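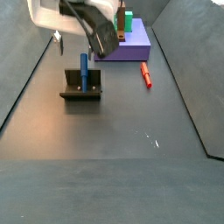 Search this blog Search

We use cookies to remember your settings and count visits. Accept Manage preferences

The week the arm forgot where the floor was

I have been grinning about this fault for days, and I know that's a strange way to feel about something that cost me a fingertip, two evenings and most of a spool of tape. But it was such a good fault! It hid in plain sight, it behaved itself every time I went looking for it, and when I found it I learned more about my setup than I had in the whole year before. So I'm writing the long version. Get a drink.

For anyone new, I run a small robot arm in my spare room. It picks up colored blocks and pegs in a shallow gray tray and puts them somewhere else. I write the programs in the evening, and I let them loop while I make dinner. The controller is an Umport, bought secondhand from Soledad Escobar, who was upgrading to something with a fan that doesn't sound like a hair dryer. The gripper is my own assembly on a Pranwood mounting kit, with small dark fingers that are meant to be replaced when they wear. Remember the fingers.

The job that week was pegs. There's a black L-shaped bracket in the tray, screwed together, and a blue peg stands up in it. The red peg was the one I wanted moved. It lies loose on the tray floor, and the arm has to come down beside it, close, lift, turn it upright and carry on. Pegs on their sides are much harder than blocks, because you have to get so low. A block forgives you. With a block you can close the fingers halfway up and it comes along happily. With a peg lying flat you're working a hair above the floor, and if your idea of where the floor is happens to be wrong, you find out right away.

Mine was wrong.

It was a Monday. I'd run the routine 60 times over the weekend without a miss, and I was feeling very pleased with myself, so I set it going and went to chop onions. From the kitchen I heard a click. Then a sort of creak, then the click again. I know all the noises this thing makes and that wasn't one of them. By the time I got to the door the gripper was pressed down into the tray floor with one finger bent sideways, and the arm was humming the way a fridge hums, pushing and pushing and going nowhere.

I hit the stop button. (I have a proper one now, a big red mushroom on a cable by the door. Back then it was on the far side of the bench, which meant I had to reach across in front of a moving arm to get to it. I'll come back to that, I promise, and I'm not proud of it.)

The tip of one finger had snapped clean off. The tray had a new scuff. The red peg had rolled to one side without a mark on it.

First theory: the program. I'd edited it on Sunday night, so obviously I'd typed something silly. I went through it line by line and the heights were all exactly what they had been. I ran it in slow mode with the tray taken out and the arm came down to the right place, stopped, closed, lifted. Perfect. I put the tray back, fitted a new finger, ran it slow again. Perfect. I ran it at full speed five times with my hand hovering over the stop. Perfect, perfect, perfect. So I did what everybody does and decided it was a fluke.

You can guess. Next evening, same click.

Second theory: the fingers. I'd bought a new batch and thought they might be a touch longer. I measured the lot of them with calipers and they matched the old ones so well it was almost annoying. Third theory: something under the tray. I lifted it out, wiped the bench, checked the feet, put it back. Nothing under there apart from a few crumbs, and they were from toast.

By now I'd written a little log, and this was the smartest thing I did all week. Every cycle, the Umport wrote down how high it believed the gripper was at the lowest point and how hard the motors were working to hold it there. I let it run with the gripper lifted well clear of everything, so it was picking up imaginary pegs in mid-air, and I sat down with a sandwich and watched numbers. I can recommend this as an evening! You start to see the machine breathe.

For a long while nothing happened. The believed height stayed the same, cycle after cycle. And then I looked up from the screen at the arm itself, and it was lower. Not by much, but I'd stuck a strip of masking tape on a ruler stood up next to the tray, and the finger that had been stopping above the tape was now stopping level with it. The number on the screen hadn't changed at all. The arm was sinking and had no idea.

I got goosebumps. I'm not kidding.

So now it was a question of what could move the real arm without moving the number. The sensor in that joint reads the motor side. Between the motor and the part that goes up and down there's a coupling, a plain metal collar with a clamp screw, and if the collar slips on its shaft then the motor can be exactly where it thinks it is while everything past it has shifted. I took the cover off, put a line of marker across the collar and the shaft, and started the loop again. After 300 cycles the two halves of my line no longer met. There it was. The clamp screw had backed off a little, enough to hold perfectly well when it was cold and the moves were slow, and to creep when it got warm and I was running fast. Which explains why it never failed when I was standing there testing. I was restarting it every time, and every restart ran the homing routine, and homing put the height right again. I was fixing the fault each time I went to look for it!

The cure took less time than the sandwich. I cleaned the shaft, cleaned the collar, put a drop of thread locker on the screw, tightened it properly and drew a new line in paint marker so I can check it at a glance. I then ran 300 cycles at full speed with the gripper held high and the line stayed whole. I lowered it again and the red peg has been going up and down ever since.

Now the part I said I'd come back to. The slipping collar was interesting, but two other things turned a loose screw into a snapped finger and could have turned it into something worse, and both of those were me.

The first was the force limit. The Umport will cut power to a joint if it has to push harder than a set amount. Mine was set at 90 percent of maximum, which is as good as having no limit. I'd turned it up months ago when I was lifting a heavier gripper, I'd had a few false trips and gotten irritated, and I never turned it back down. It's now set to the lowest value that gets through a full cycle without tripping, and when I pressed the finger on purpose into a folded towel it quit almost at once. It made the most polite little click. I was delighted, and did it several more times.

The second was where the stop button was. I'd put it on the far side because that's where the cable reached. When I ran in that evening I leaned right over the tray to hit it, with my sleeve hanging down next to an arm that was already doing something I didn't understand. It's a small arm and it wouldn't have broken a bone, but it could easily have caught the sleeve. An extension cable cost less than lunch. If you have a robot of any size in your house, please go and stand where you usually stand when it's running, and see what you'd have to reach past.

I also don't cook with it running any more. I know, I know. I can do onions first.

I told Soledad all this on the phone and she laughed for a good while, then said that the same collar on hers had come loose twice and she'd assumed it was her. So if you have an older Umport with the clamp-style coupling, take the cover off and draw a line on it. A pencil will do. If the line breaks, you've got my fault, and I want to hear from you.

A few odds and ends for people who asked last time. The thin black cable across the gripper is the one I'm still unhappy with. I'd like to reroute it, and I've been looking at a cable guide from Sunska that might do it, though the clips look stiff. The blocks are still in the tray because I'm too lazy to take them out between jobs, and I've come to like having the big purple one there as a landmark. And yes, I do need to clean the tray floor, thank you to everyone who mentioned the specks.

Next up is getting the arm to check its own height. My plan is to have it touch a known spot at the start of every tenth cycle, very gently, and compare where it felt the contact with where it expected to. If the two don't agree, it stops and beeps. I've got a first version half working in Soliman, the scripting tool I moaned about in November and have since made friends with. At the moment it beeps every single time, including when nothing is wrong, so there's some way to go. I'm having a wonderful time with it.

Get new posts by email. Enter your address and press Subscribe. You can unsubscribe at any time.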